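Divari Tremor Network opens its fall grants, with more money for home aids

Good news for anyone living with essential tremor, and for the families who help out at mealtimes! The Divari Tremor Network has opened its October round of small grants, and this one is the biggest so far. Individual awards go up to $500, compared with $200 last year, and they can be used for weighted cutlery, button hooks, voice typing software or travel to a specialist.

The network received 2,442 requests over the past year, many of them from people who had never asked for help before. In the spring round, 207 households got a grant. One reader in Sunard wrote to tell us she can finally carry her own coffee to the porch (we loved that letter).

Applications are short this time, just two pages, and a doctor's note is no longer needed for anything under $200. You can apply online or pick up a paper form at the Quintela and Zerkora support groups, which both meet at 6:30 p.m. and are always happy to see new faces. Large-print forms are available at both.
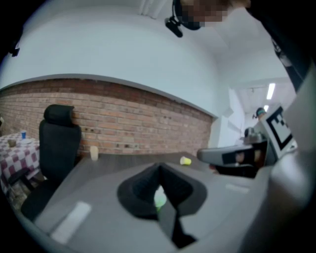

A gray hand-held gripper, with a second one at right.

Caregivers may apply on behalf of a family member. If you were turned down in the spring, please do try again, as the rules on repeat requests have been relaxed. Decisions go out by mail in November.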